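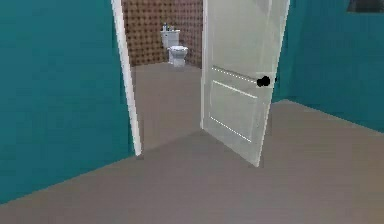

Ovevcombe Doors: simulated door and room-entry episodes

Reading time: 3 min

Version dated February 6, 2025. Maintained by Perrine Millet and Celina Stępień.

## Summary

Ovevcombe Doors is a set of rendered episodes for training policies that move through doorways inside a home. It holds 201 episodes across 7 floor plans. Every episode starts with an interior door that is closed or partly open and ends when the agent is past the threshold or the step limit is reached.

All data is simulated. There is no real footage in this release.

## Collection

Episodes were driven by hand in the Kokholm simulator with a gamepad. Failed attempts are kept and marked `success: false`. Please don't filter them out before computing the baseline numbers, or your results won't match ours.

Start poses are sampled on the near side of the door. Poses from which the doorway can't be seen are rejected. Door angle, wall paint and floor shade are randomized per episode. Furniture and bathroom fixtures stay where the floor plan puts them.

## Contents of an episode

- `rgb/` color frames
- `depth/` aligned depth, meters
- `actions.csv` base velocity and arm commands
- `door.csv` hinge angle at each step
- `meta.json` floor plan, seed, target room, success flag

An episode lasts about 60 seconds of simulated time. The arm is often out of view until the agent is close to the knob.

## Splits

The Diltberg floor plan is held out for testing and contributes 57 episodes. The rest are for training. No validation split is provided.

## Known problems

Geometry is simple and textures are low in detail. Small items on tanks and shelves can't be identified at a distance and carry no labels. Floors on both sides of a threshold may share one material, so floor color is a poor cue for room changes. Depth is unreliable on thin door edges. The Ramasamy loader reads hinge angles in degrees; the files store radians. A fix is planned for May.

We use cookies to remember your display settings. Accept | Manage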